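How a Workshop Plans for a Robot Arm

By Lemlem Chala
11 September 2021

A robot arm costs a lot of money, so the people who want one write a plan first. The plan is a list of everything the arm needs, with a price next to each item. The whole list is called a budget.

At the Arkness workshop, Ffion Lougher wrote the budget in June. Her list had 12 lines. The arm was one line. The other lines were for parts that many people forget, such as the hand, the cables and the table.

The hand is often sold separately from the arm. A hand with fingers can be used on things of different shapes, such as a plate or a cup. A simple gripper with two flat sides costs less, but it can do fewer jobs. The buyer has to decide which jobs matter.
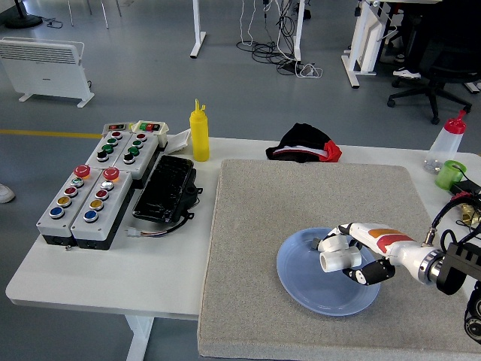
Stop buttons

Each front control box on the table has a large red button shaped like a mushroom. It is an emergency stop. Pressing it makes the machine stop. Stop buttons must be in the budget from the start, and they must be placed where a person can reach them quickly.

Space and power

The table must be strong enough for the arm. Ffion's plan also set aside 6 square metres of floor, and a place for the cables to run.

Spare parts

Fingers wear out. Cables break. Ikhsan Chong, who checks the budget, added £200 for spares and £77 for delivery. A plan with no money for spares may leave the robot switched off for weeks while a new part is ordered.

Try it yourself

Choose a job for a robot at home. Write down the arm, the hand, the table, the stop button and the spares. Put the items you must have at the top.

Related
What is a sensor?
Why robots need a rest: servicing explained
Motors, gears and joints

Contact us | © Arkness | Back to top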